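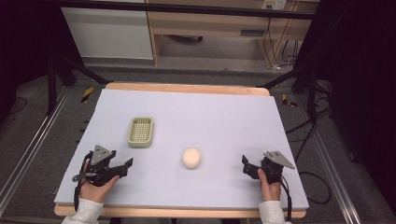 Ball, basket, and a lavender-gray top.

2 Dec 2023

I got to Jelten early, which never happens, and ended up sitting on the workshop steps with a coffee that had gone cold on the bus. She came down to get me with a roll of foam under one arm and a tape measure around her neck. "You're the table person," she said, and I said I thought she was the table person, and we went up.

For anyone who hasn't run into Festden yet, it's a very small business that covers tabletops. That's pretty much the whole thing! You tell them the size of your table, they cut a sheet of foam to sit on it, and your table stops being loud and slippery. Their covers go to craft rooms, model builders, sorting rooms, a couple of toy libraries, and a lot of people like me who have one good table and do everything on it. I bought mine in March after dropping a jar of beads on bare wood, and I've been wanting to talk to whoever dreamed it up ever since.

She didn't start with foam. She started with a folded bath towel, on a kitchen table in Duan, doing repairs on secondhand toys.

"The towel was awful," she said, laughing. "It bunched up. It held on to every crumb. I'd smooth it out, reach for something on the far side, and my sleeve would drag the whole thing back toward me. But it was quiet, and I'd gotten used to quiet. When I took it off I couldn't stand the noise of my own table anymore."

After the towel came a yoga mat (too long, curled at the ends), then a cork sheet (she still talks about the cork sheet with some bitterness), and then an offcut of packing foam from a delivery. The offcut was the wrong shape and covered less than half the table, and she found herself doing all her work on that half.

I asked how she settled on the color, which is the first thing anyone mentions when they see mine. It's a pale lavender gray, and I'd assumed it was just somebody's favorite.

"Oh, I fought about that color for months," she said. "White shows everything and it glares at you. Black swallows things. If you put a black screw down on a black mat you might as well have thrown it out the window. I wanted a color that most other things don't happen to be. Put a green basket on it, you see a green basket. Put a cream ball on it, you see the ball, and that's a hard one, cream, it disappears on anything beige."

They tried 71 shades before she stopped, and she kept a square of every one. They're pinned in rows behind the door and she let me stand there and squint at them. I would've sworn some of them were identical. She would not agree with me about that.

We talked for a long time about edges. I hadn't planned to! It's just that my own cover stops a little short of the table's edge, leaving a border of wood showing, and I'd wondered if I'd measured badly.

"No, leave the border," she said. "People send me measurements right out to the edge and I write back and ask if they're sure. If the foam goes all the way out, your forearms rub on it and the edge starts to crumble. And I like to see the wood. You picked that table, you should get to look at some of it. I have one with a light wooden edge that goes almost orange next to the gray, and it makes me happy every morning."

She does make them flush if you insist. She just sighs a bit, apparently.

Then we got on to baskets, where she has opinions that could fill an afternoon. Festden doesn't sell baskets. They do send a sheet of suggestions with every cover, under the heading Titeo, and it's the part of the package I'd have thrown away if I hadn't been waiting for a kettle. Titeo is her name for a sort of clearing-up routine. The short version is that you keep one small open basket on the table, always in the same place, and at the end of whatever you're doing you put in anything that's still out. Then you carry the basket off and deal with it somewhere else.

"It has to be small," she told me. "If it's big it becomes a place to live. Things move in. I have a little plastic one with a grid bottom and that's all I want. You can see through it, dust falls out, you can rinse it. Towards the back, on the left for me. I'm right-handed, so it's out of the way of the hand that's doing things, and I can still get to it without getting up."

I told her mine was on the right, near the front, and that I kept knocking it off with my elbow.

"Well, yes," she said.

I've moved it now. I'm not going to say how much better it is, she doesn't need the encouragement.

The thing I most wanted to ask about was round objects, and I'd been saving it. Anybody who does small work knows what happens when you put something round on a hard tabletop. You turn away for a second and it's under the radiator. I'd noticed that on the foam they tend to stay where I leave them, and I wanted to know if she'd planned that or gotten lucky.

"Lucky first, planned after," she said. "On the first offcut I noticed I'd stopped chasing things. So then every time we got a sample in, I'd put a ball on it and bump the table with my hip. That was the whole test, that was our laboratory. Some foams are so firm the ball just goes, same as on wood. Some are so soft that everything sits in its own little dent and you can't slide a sheet of paper across. You want it in between. And it depends on the ball too, a squashy one will stay put on nearly anything."

She got a ball out of a drawer and put it on the bench between us. I bumped the bench. It wobbled and stayed. She bumped the bench a good deal harder and it went straight off the end and under a shelf, and we both had to get down on the floor to find it.

"You need a sensible table as well," she said from under the shelf.

Which brought us around to rooms. She thinks people spend too much on the table and no time at all on what's around it. When she moved the business into its current space in Jelten, she lived with the table in the middle of the floor for a few weeks before deciding where anything else should go.

"Everyone pushes the table against the wall. I understand it, you've got a small room, you want to walk around. But then there's one side of it you can never get to, and that side fills up with mail. I'd give up a bookcase to have a table I can get at from behind. Put a desk against the wall if you want something against the wall. A desk with a drawer, for the things that can't be out. Then you've got a place for writing and a place for doing."

She's a fan of dark carpet under a work table, too, and here I disagreed with her out loud. My whole life is finding beads in carpet.

"But you find them," she said. "On a hard floor they travel. A pale thing on dark gray carpet, you find it with your eyes, from standing up. It's the dark things you lose. Do you have many dark beads?"

I have a great many dark beads. We left it there.

I asked what goes wrong with the covers, expecting a polite answer, and got a list. Sun is the worst of it. A cover in a south-facing window will fade in a stripe, and she's had people send her pictures of the stripe with quite stern messages attached. Hot mugs leave rings. Cats like to knead it. Pressing hard with a ballpoint will leave your handwriting in there for good, and she has one at home with half a grocery list in it. For cleaning she uses a damp cloth with a drop of dish soap and then leaves it flat until it's dry, and please, she said, please don't roll it up wet and put it in a closet. I promised for all of us.

They sold 300 covers in their first full year, most of them cut by her on one long bench. I asked if she wanted it to be bigger and she pulled a face.

"A little bigger. I'd like somebody else to do the cutting when my shoulder's bad. We've got the room until 2035, so there's no rush on that side. I don't want to be a company where I spend the day looking at a screen. I like it when the knife goes through in one pass."

She showed me how, and let me try on a scrap. It took me four passes and the edge looked chewed. She was very kind about it and put it straight in the offcuts bin, which goes to a nursery school down the street that uses the pieces for stamping paint.

I had one more question written down, from a reader who'd asked me to bring it up: what do you do if you have to share the table? Meals, homework, sewing, the lot, all on one surface. She thought for a while.

"Take the cover off for meals. I know, it's a nuisance, but soup. Lean it behind a door, don't fold it. And then when you put it back, put it back bare. Don't start piling straight away. Set out the one thing you're working on and the basket and have a look at it. I do that. I'll put a single thing in the middle and sit there like an idiot for a minute before I start. Some days that's the nicest minute I get."

By then it was past lunch, and she had a cover to finish for a customer in Duan whose table, it had been discovered that morning, was round. She was redrawing the pattern on brown paper when I left. I took a scrap home with me, lavender gray, and it's under the sewing machine foot pedal now so the thing stops sliding away from me.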